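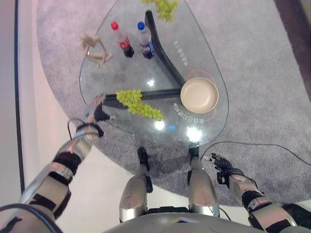 Plelham Hedgerow Diary – data card

Hello! I'm Tamsin Whitfield and I look after this little dataset, a tidied-up copy of the notes my walking group has been keeping on the hedges round Plelham. It's one CSV file, 1716 rows, one row per sighting. If you only want blackthorn in flower, filter on species and go straight to February (it's earlier than you'd think down by the ford).

Columns

hedge – a short code, H01 to H30
species – common name, lower case, my spelling
stage – bud, flower, berry or bare
observer – initials only
note – whatever people felt like writing, which in Thaddeus Haddad's case is a lot

What I cleaned up

Dog rose and field rose were muddled for ages, so I've put anything doubtful down as "rose". Raghda Atallah went back over the bramble rows with me and we threw out 70 that were plain duplicates. 17 rows still have no stage. I've left them blank – please don't fill them in by guessing!

Still to do

- match the old hedge codes to the new ones on the Lodetico lane side
- type up Shoshana's second notebook (her sevens look like ones, be patient with me)
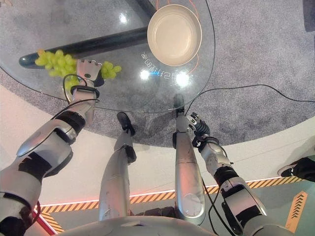 Using it

Help yourself, for lessons, maps, anything you like. Do say where it came from, and if you spot a wrong species tell me the row number and I'll put it right in the next version.

Last updated 2019-06-16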